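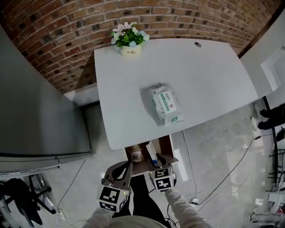

Zatonness: README

Maintained by Stela Munteanu
Version 4

What is in it

Zatonness is a table of 1,188 track reviews, written between them by 66 listeners, covering 50 small-label releases in ambient, drone, psych and the looser end of electronic music. Each row has a track, a reviewer code, the review text, and a set of genre and mood tags. There is no audio. If you came for audio, the labels have it and you can buy it from them.

I took the table over from the people who ran Vidton, a review site that closed in February. I cleaned it, and along the way I lost a good deal of faith in it. I am putting it out anyway, with the doubts written down, which is more than the Vidton export had.

Files

reviews.csv: one row per review
releases.csv: one row per release, with label, format and running time
tags.csv: the tag list, with old and merged spellings
CHANGES.txt: what I altered and when
removed.txt: row numbers only, no text

Columns in reviews.csv

row_id: a whole number, never reused
release_id: matches releases.csv
track_no: position on the release, counting straight through both sides for vinyl and tape
reviewer: a code such as r017. Please don't try to work out who these people are.
text: the review as typed, spelling mistakes included
mood: zero or more tags, separated by semicolons
genre: same
score: a number from 0 to 10, or blank

About the score

I would leave it alone. Vidton showed reviewers the running average before they put in their own number, so the scores huddle together. Any model that "predicts the score" from this table is mostly learning what the last person thought. I kept the column because two people wrote to say they wanted it, and neither of them told me what for.

About the mood tags

The tag "hypnotic" turns up on everything. It is on a harsh noise tape. It is on a forty-second interlude of somebody tuning a zither. I don't believe the word carries any information in this table, and "ethereal" and "lush" are close behind it. If you are studying how people describe music, that may be the interesting part. If you want labels to train a tagger, think hard about what you would be training.

Some of these tags were also prefilled from label press sheets. Siterura, the label with the most releases here, sent Vidton a sheet with every promo, and the site's form pulled mood words out of it. A reviewer had to delete them by hand. Few seem to have bothered. The Vidton export doesn't say which tags came in this way, so I can't mark them, and I won't guess.

Genre tags are in better shape. I merged spellings ("synthwave", "synth wave", "synth-wave") and left real disagreements as they were. Where one reviewer says dub and another says techno, you get both.

Who wrote the reviews

People who got free records. That should color how you read them. The bad reviews are short and rare, and most of them are about packaging or pressing quality. I don't think the music was as good as this table says it was. I have heard a fair amount of it.

The text is nearly all English. A few reviews slip into Romanian for a sentence or two, mainly when the Zamfir tapes come up. No translation is given.

What I changed

Took out duplicate rows from double submissions.
Fixed broken quote marks and accented letters.
Moved track numbers for two box sets that had been numbered per disc.
Removed reviews that named private people or gave an address.
Did not correct grammar, band names or opinions.

Bad ideas for this data

Ranking labels or artists.
Claims about what listeners in general like. This is a small crowd with overlapping record shelves.
Sentiment benchmarks. A table where almost everything is positive will make almost any method look clever.

Better ideas

Looking at stock phrases in record reviews. Comparing a reviewer's early and late writing. Testing a messy-tag cleanup script, for which it is excellent, in the worst way.

Loading it

The files are UTF-8 with a header line. The text column has line breaks inside quotes, so don't split on newlines. Spreadsheet programs will turn at least one track title into a date.

Terms

Free to use for research and teaching. Credit Zatonness and give the version number. Reviewers who want their rows gone can write to me with their old Vidton login name, and the rows will be dropped from the next version and listed by number in removed.txt.

Known problems

Release 31 has a running time of zero.
Reviewers r008 and r052 may be the same person. They share a fondness for the word "cavernous" and the same misspelling of "rhythm".
A handful of reviews describe a different record from the one they are filed under. I moved the clear cases and left the rest.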